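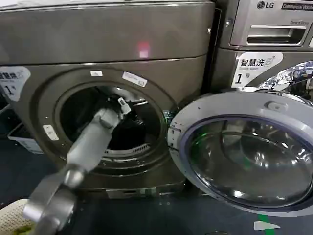
Towels come out stiff after moving to a new town

Posted by Kerside, Nov 9, 2023

Hello all. In May we moved, and from the first month our towels feel like cardboard. It is the same front loader and the same powder as before. I wash at 40 degrees with a full drum and dry on a rack in the bathroom. Do I need softener, or is it the water?

Jalside
I think it is the water. Ask your water company how hard it is. With hard water you need a bit more powder, the box usually has a table for this. Please don't use softener on towels - they will drink less water after it. I put half a cup of white vinegar in the softener drawer, but check your manual first, some makers do not like it for the rubber parts. Also fill the drum less, so the towels can move.

Tuncer
Buy new towels lol. Mine were 69 for the set and still soft.

Clasen
I agree with Jalside about the full drum. Shake each towel well before you hang it, this helped me the most.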